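Speaker notes: Why wood moves, and how to live with it
Evening talk, Nidley village hall, 400 seconds of slides and the rest is me waving offcuts 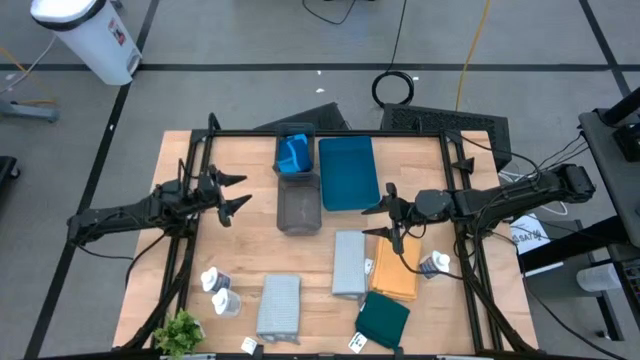 Start with the door question. Hands up, who has a door at home that sticks in winter and swings free in August? (Wait. It is always most of the room.) Good, so you have all seen tonight's subject with your own eyes, and you have probably blamed the hinges.

Slide 2. Wood was a bundle of straws once, carrying water up a tree, and it never quite forgets it. When the air is damp the walls of those straws take in water and swell. When the heating comes on they give it back and shrink. You can varnish it, wax it, oil it – it still goes on, only slower. I find this completely wonderful and I've been sawing the stuff up for years.

Pass round the two bits of beech. One has been in my airing cupboard, the other in the shed. They were cut from the same board to the same width. Let people put them side by side before saying anything. Don't rush this! Someone usually gasps.

Slide 3, the direction. Almost all the movement is across the grain. Along the length there's so little that you can forget it for furniture. Across the width is where the trouble lives, and a board cut so that the rings run flat across its face moves far more than one where the rings stand upright. Draw the end of a log on the flip chart, big, fat pen. Show where each board comes from. Show the flat one cupping. The rings try to straighten themselves out, that's the easiest way to remember which way it will go.

Story: the Kornetti table. My first paid job, an oak dining table for the Kornetti family, and I was terribly proud of it. I glued and screwed the top down tight to the frame all the way round. It was solid as a rock in my workshop, which was cold and damp. They put it next to a radiator. By the new year it had a split you could post a letter through, and Mrs Kornetti did in fact post one through it, addressed to me. (Pause for laugh. Then say I fixed it for nothing.)

Slide 4, what I should have done. Slotted holes, so that the screws can slide a little. Or wooden buttons that hook into a groove in the rail. Pass round the button and the sample rail. Let them push it and feel it shift. The top is held down flat but it's free to grow sideways, and the whole thing will outlive us.

Slide 5, panels and doors. A framed door is such a clever old idea. The wide panel sits in a groove with no glue at all, and the narrow frame round it hardly changes size. If you've got an old pine cupboard, look at the edge of the panel in a dry spell – there may be a thin pale line where the paint never reached. I get far too excited about that line. Colour the panel before you put the door together and you'll never see it.

Slide 6, gluing narrow strips. Oana Mihăilă asked me about this after the last talk and I gave her a poor answer, so here's a better one. Gluing up lots of narrow pieces doesn't stop the wood moving. The whole top still swells across its width. What you gain is flatness, as each strip pulls its own small way and no single wide board gets to bend the lot. Keep the grain running the same way in all of them. Please don't glue a strip across the ends to "hold it together". That is how you get a split.

If time is short, skip slide 7 (the Grutance barn doors) and go straight to the practical bit.

Slide 8, things to do at home:
Bring new boards indoors for a couple of weeks before cutting them. Stack them with thin sticks between, so air gets to every face.
Finish the underside of a table as well as the top.
Plane a sticking door in the dry months, and only a little. People take off far too much in January and then have a draught all summer.
Keep good furniture away from radiators. See Mrs Kornetti.

Questions. Someone will ask about plywood: thin layers, each one crossed over the next, so they hold each other still. Someone will ask about oak floors: leave the gap at the wall, the skirting hides it.

Ask for both bits of beech back before the tea comes out. Ibrahim has the hall key and wants us gone by half past nine.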